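## 3. The mutual aid societies of Fusetton, and what their papers can tell

The third group of sources comes from the mutual aid societies. In Fusetton, as in many towns which grew with the railway, workers paid a small sum each month and received in return some help in case of illness, accident or burial. The town had 11 such societies before the First World War. Most of them were small, and only the Tevell Society kept its membership books in one series from the first meeting to the last.

The Tevell books contain 500 entries. We could use 464 of them, which give at least the name, the trade and the date of joining. The other entries are damaged or repeat a member already written on an earlier page. It is important to say that an entry in the book is a person who joined, and it does not show how long this person continued to pay. For the same reason we do not try to calculate the size of the society in a given year.

In earlier studies, the societies were seen mostly as a preparation for the trade unions. This view is partly correct – the typesetters of Fusetton did move from one to the other almost as a group. But the Tevell books also show shopkeepers, two midwives and a teacher of drawing, who had no union to go to. For these members the society was probably a place of meeting as much as a protection against bad luck. The minutes speak more often of the summer excursion and the reading room than of wages.

The reading room opened in the old Cludine warehouse and took newspapers in 3 languages. A short dispute about the cost of lamp oil fills many pages of the minutes, and from it we learn that the room was used until ten in the evening, also in winter.

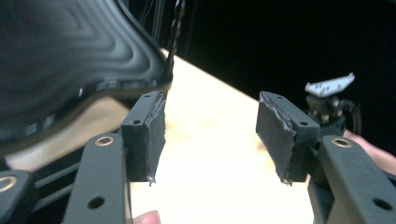 *Figure 3. Gripper fingers with worn padding on their inner faces.*

## 4. Women in the membership books

Women could join the Tevell Society from its beginning, but under a separate rule. They paid less and could not vote in the yearly meeting in June. The Fujimoto catalogue, on which we depend for the order of the volumes, places the women's lists at the end of each book, and this has perhaps led some readers to overlook them.

The lists give the trade of the husband or father more often than the woman's own work. Where her own work is given, it is usually sewing or laundry. We have kept both kinds of information in separate columns, so that a widow who kept a shop is not counted under the trade of her late husband.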